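Home | Features | Shop Talk | Gear | Subscribe

What the First Robot Arm Really Costs a Small Shop

August 14, 2020
5 min read

So you've got a quote in your inbox for a robot arm and you're already picking a spot for it. I did the same thing! I run the automation side at Pridness, a small packaging outfit, and my big lesson was that the arm is the easy line on the spreadsheet. Everything bolted to it, under it and around it is where I got humbled.

Start with the table

I budgeted zero dollars for a table (we had a perfectly nice workbench, I thought). Our bench wobbled, and every wobble landed at the tip of the tool. We ended up buying a metal one with a grid of holes, and I'd buy it again tomorrow. When you want to move something, you move it and bolt it back down. Put a line in for bolts and brackets too. Ours came to $400, and I grumbled the whole way through.

Tools at the end of the arm

Dolto and Catacutan both quoted us, and their arm prices were close enough that I quit comparing them. The tooling was another story. One quote had it bundled, the other had it as an option on page 9, in tiny type. Ask for it as its own line, with a spare, and ask how long a replacement takes to ship. We were told 60 days for one part. Sixty!

Practice on cheap stuff

Please don't tune your setup on real product. A board and a handful of printed plastic blocks will teach you plenty, and I like a mix of shapes, since a cylinder and a star ask very different things of whatever is reaching for them. Bright colors help if you're planning on a camera. Set aside a little for printing, and a lot more for the hours somebody will spend fiddling.

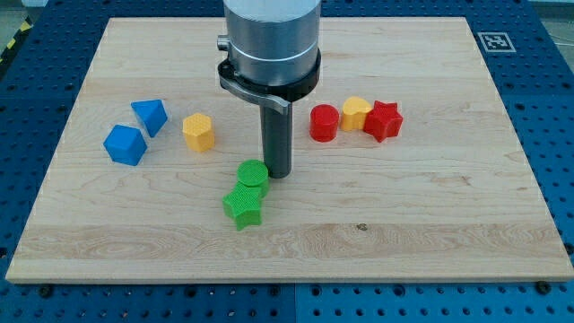

What I'd put on the sheet now

Table, hardware, tooling, spares, floor marking, training, and then the arm. I'd also hold back a chunk for month two, which for us was June, when the Gretuvcombe line needed a different mount and I had nothing left to pay for it. Get the service contract in writing before you sign. Ours started the day the crate shipped, and the crate sat on our dock for 9 days.

Shares 60 | Comments 9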